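Milk in the School Cafeteria: How Much Gets Thrown Away
Student project report, April 2023
Kaj Fogh and Ásdís Østergaard

Why we chose this subject

Our school cafeteria gives every student the choice of a half-pint milk carton with lunch. Many cartons end up in the trash, some of them never opened. We wanted to know how much milk was being wasted and whether a small change at the serving line would make a difference.

How we did it

We put a bucket and a crate next to the tray return. Students poured leftover milk into the bucket and put unopened cartons in the crate. At the end of lunch we measured the bucket with a kitchen jug and wrote down the number of unopened cartons. Mikkel Oddsson did the measuring when one of us had class.

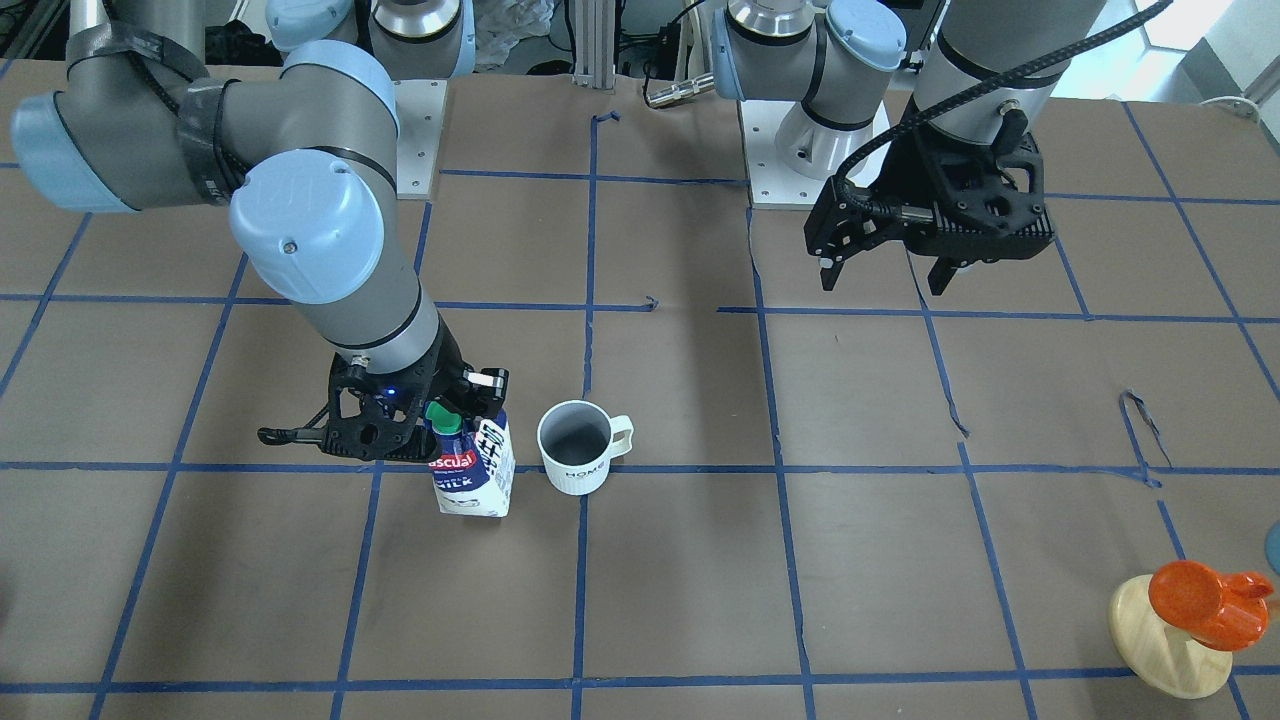
The kitchen kept its own record of how many cartons went out, so we could compare the two. During the first week nothing was changed. In the second week the cartons were moved from the start of the line to the end, after the drinking water. The sign was also changed from "Take your milk" to "Milk if you want it."

Results

Over the 2 weeks, 1,007 cartons were taken. In the first week 50 cartons came back unopened. In the second week it was 26. The amount of poured-out milk also went down, but we don't trust that number as much — one bucket was knocked over before it was measured, and a few students used it for juice.

Chocolate milk was rarely left over. Nearly all the unopened cartons were plain low-fat. We had expected younger students to waste the most, but the crate filled up fastest during the eighth grade lunch.

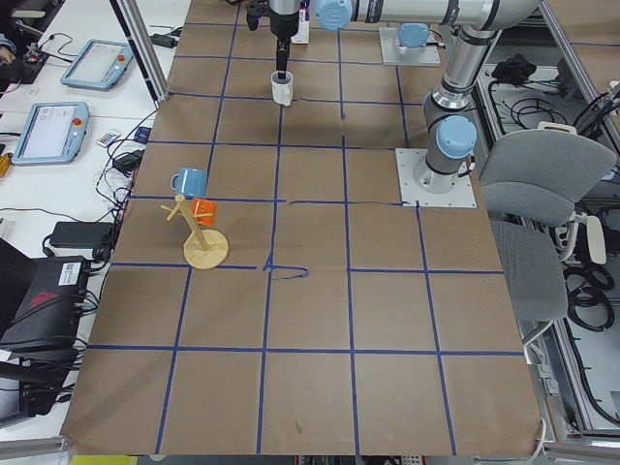

We also asked students why they left milk behind. The most common answer was that they took it out of habit. Others said it wasn't cold enough or that lunch was too short. Two students said they would drink more milk if it came in a cup instead of a carton, which we did not test.

Problems with the project

Two weeks is a short time. The second week had pizza on the menu, and that may have changed what people drank. Some students also knew what we were doing and may have finished their milk when they saw us standing there. Hjalti Bjarnason, our science teacher, suggested hiding the crate behind the counter next time.

What we would do next

We would run the test for a full month and keep plain and chocolate milk in separate crates. We would also like to check the temperature of the cooler before each lunch. The kitchen has agreed to leave the milk at the end of the line until summer.

Recent student projects
Which Paper Towel Holds the Most Water?
Bus Delays on the Histow Route
Growing Beans Under Colored Light
Noise Levels in the Library

This site uses cookies to remember your settings. By continuing to browse, you accept our use of cookies.
Accept | Learn more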